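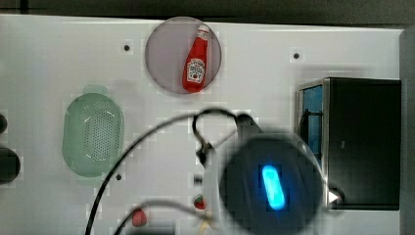 Flireo Manipulation Team -- Demonstration Desk

Filipa Pacheco has a tally sheet taped next to her keyboard and it says 1,125. The target is 2,000. She runs the demonstration desk at Flireo's Dratville site, which means she and two others drive a robot arm around a toy-sized kitchen all day and record every try.

"People think it's the robot that learns while we sit there," she says. "It doesn't learn anything while we sit there. We collect, Deepak trains, a week later we find out if we wasted our time."

We talked between sessions, 2023-08-17, maybe forty minutes all told. She ate lunch during most of it.

The current set is called Peixoto. Kitchen things on a white table. A plate, a colander, a ketchup bottle, a toaster oven, some toy strawberries. The operator gets a line of text, "put the ketchup on the plate" or something close to it, moves the arm through it, and hits save or discard. Then the next line.

What gets discarded? Less than I expected.

"If you drop it, and you pick it back up, keep it. I want that. If you drop it and it rolls off the table, discard. If you stopped in the middle to scratch your nose, keep it but flag it. Deepak hates the pauses."

Deepak Kushwaha, at the next desk, confirmed that he hates the pauses. "The model copies them. You get an arm that stops over the colander for 3 seconds for no reason. It learned that from a person."

So there is a filter now that trims dead time. It went in back in March and he says it cut to much at first, it was eating the slow careful part right before a grasp. The part you want most. They rolled it back, tuned it, put it in again.

The other thing they argue about is variety. Pacheco wants the objects moved after every single save. Babar Warraich, who does the late shift, would like to do a few in a row from the same layout and then shuffle.

"He gets better numbers than me," she says. "Of course he does. He's got the move in his hands by the second try. But then we have five recordings that are the same recording."

Warraich's side of it, when I caught him at the door: "Five clean ones beat one clean one and four ugly ones. I've said this." He had his coat on. He did not sit down.

They settled on a rule. Move at least one object that is in the task and one that isn't. It's written on the whiteboard with a box drawn around it.

I asked about the objects that aren't in the task, why bother with them.

"Clutter," she says. "First batch we had, 500 episodes, clean table, only the thing you pick and the place you put it. Looked great. Then somebody set a mug down and the arm went for the mug." She shrugs.

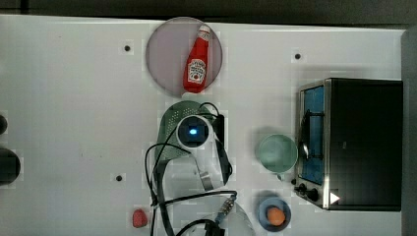 "So now there's always extra stuff out. Sometimes near, sometimes far. I try not to have a system, because if I have a system the model finds it."

The instructions are the part she would like to fix next. Right now they come off a list that Mekdes Wako wrote in an afternoon, and Wako is the first to say so. "I wrote them the way I talk. Filipa talks different. A customer will talk different again." The plan is to have several people watch each recording and type what they think the task was, without seeing the original line. Wako ran a small trial of it. Some people wrote "sauce." One wrote "move red thing." She kept all of them.

Is it boring, I asked.

"The first hour is fine. Second hour I get sloppy, and the cables start to bug me, and I open the grip too early." Operators swap out after ninety minutes now, which was Arnaldo Veloso's idea. He manages the schedule and also the software they record with, an in-house tool named Wurard that everybody complains about. It used to save the discards and discard the saves if you hit the keys too fast. Fixed, Veloso says. Pacheco still waits a beat before she presses anything.

She doesn't think 2,000 will be enough, for the record. For picking things up and putting them on the plate, sure. Not for anything with the oven door. "A door is a whole other job. You have to hook it, and follow it around, and not let go. My own success rate on doors is bad. I'm not sure I want a robot learning doors from me."

Who should it learn from then?

"Babar," she says, a little annoyed. "He's good at doors."

Next session was starting. She put the lid on her lunch, wiped her hands and went to move the strawberries.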